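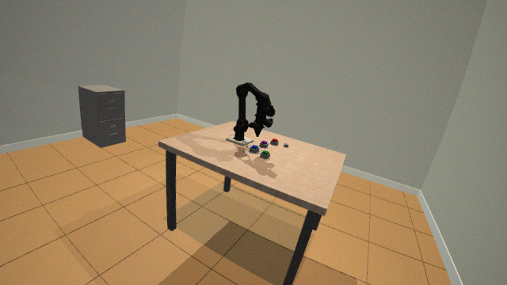

Figure 4. Small objects grouped on a light wooden table (computer rendering).

4.2 Where things get put down

Most of the writing on household clutter treats it as a failure of storage. Our diaries suggest the storage was fine. The 165 households in the Paterson sample owned plenty of drawers, hooks and lidded boxes, and went on leaving their keys beside the bread. Over 8 weeks they logged 2,470 occasions on which something was put down "for now", a phrase we had hoped to define in Section 2 and have since given up on.

The kitchen table took the largest share of these, followed by the stairs. Lamont (Ruaridh Lamont coded the stairs entries, and has asked that this be recorded) separates things left on a step to be taken up from things left on a step because the hands were full. Householders did not respect the distinction. A bag of batteries spent most of October on the third stair of one house in Cevau, moving up one step when guests came. 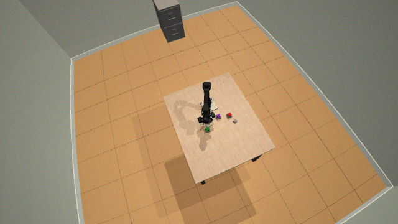

Tables behave differently from stairs in that they are cleared daily, at least in principle. What the diaries record is closer to a migration. Post is pushed to the far end at mealtimes and drifts back by the evening, and in the smaller flats in Hiltuter the far end is also the near end. Beathag Sutherland, who carried out the follow-up interviews, found that people could describe the contents of their own pile in some detail but were vague about anything their partner had added to it. Several offered, without being asked, to tell us whose fault the pile was.

We tested whether table size mattered. It did, in the direction any parent would have predicted for free: larger tables held larger piles, and the area left for eating stayed much the same. Households in Cirkia who had bought a bigger table during the previous year gained, by their own estimates, around 4 weeks of clear space. We return to the stairs in Section 5.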